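Translator's Lost Biography of Poet Goes Into Print

A biography of the poet and translator Rasa Toom, written by her former student and left in a drawer for many years, will be published in July by the small press Stososik. It is the first full account of Toom's life in English, and it includes letters that readers have not seen before.

The author, Ülle Šimkus, finished the manuscript while she was teaching evening classes in literature. She sent it to two publishers, received no answer from the first and a short refusal from the second, and then put it away. Her niece, Līga Vītola, found the typed pages when she was helping to move the family's books to a smaller apartment.

"I knew that my aunt had written something about her teacher, but I thought it was an article," Vītola said. "It was 400 pages, with notes in pencil on almost every one."

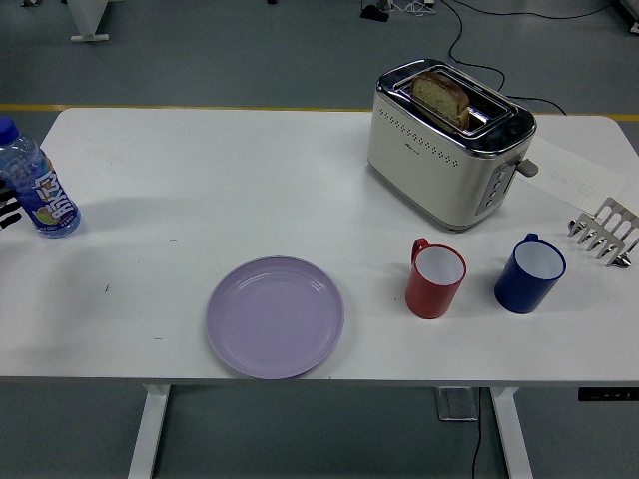
Photo: Ukeo

Toom is remembered today mostly for her translations of sea ballads, which were printed in cheap editions and read widely in schools. Her own poems are less known. She published three collections in her lifetime, and all of them are out of print. The best known, "The Salt Ledger," was written in one winter, when she worked at night in the office of a shipping company and used the backs of old cargo forms as paper.

According to the biography, Toom was the youngest of five children in a family of net makers. She left school early and learned English from a dictionary and from sailors' newspapers. Šimkus writes that her teacher kept the accent of those years on purpose and became angry when anyone tried to correct it.

The central part of the book follows the long friendship between Toom and her editor, Subira Masanja, who published the first ballads and later quarreled with the poet over the order of the poems in her second collection. The two women did not speak for several years. Their letters from the time after the quarrel, which Masanja's family has allowed Šimkus to quote, take up a full chapter.

Siriporn Duangkaew, who edited the book for Stososik, said that the manuscript needed less work than she had expected. The dates of two journeys were wrong, and one poem was credited to Toom although it was a translation. The chapter on the poet's childhood has been made shorter.

"Ülle writes about her teacher with love, but she does not hide the difficult sides," Duangkaew said. "Toom could be unfair to younger writers, and there is a whole page about a review that she later regretted. I asked if we should soften it, and the answer was a clear no."
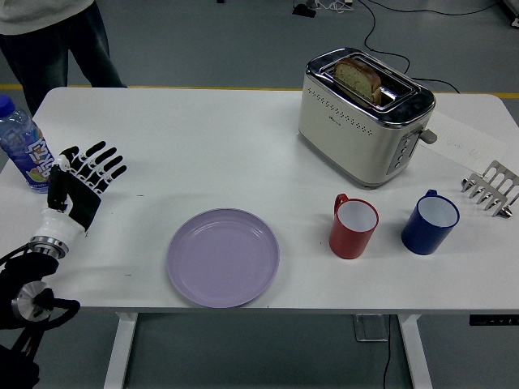 A bottle of water at the left end of the table.

The publisher has also asked Šimkus to write a new afterword. In it she describes her last visit to Toom, who was then almost blind and asked her student to read aloud from a seed catalog, for the sound of the names. Šimkus says in the same text that she changed her opinion of the late poems while she was preparing the book. As a young woman she found them cold. Now she considers them the best part of Toom's work, and she has added a short discussion of the final cycle, "Harbor Without Ships."

Readers who do not know the poems will find a selection at the back of the book, printed in the original and in English. The translations are by Šimkus herself. Roughly half of them were made for her evening classes, and she has revised them for this edition.

The biography has the title "A Pencil on the Water," taken from a line in one of the letters. It will appear in paperback, with an index and a list of Toom's translations. Stososik is also discussing a new edition of "The Salt Ledger" with the holders of the rights, but no contract has been signed.

A reading is planned for the evening of publication at the Maltetti bookstore, beginning at 7 p.m. Vītola will read from the letters, and Šimkus will answer questions from the audience. Entrance is free, and copies of the book will be on sale at the door.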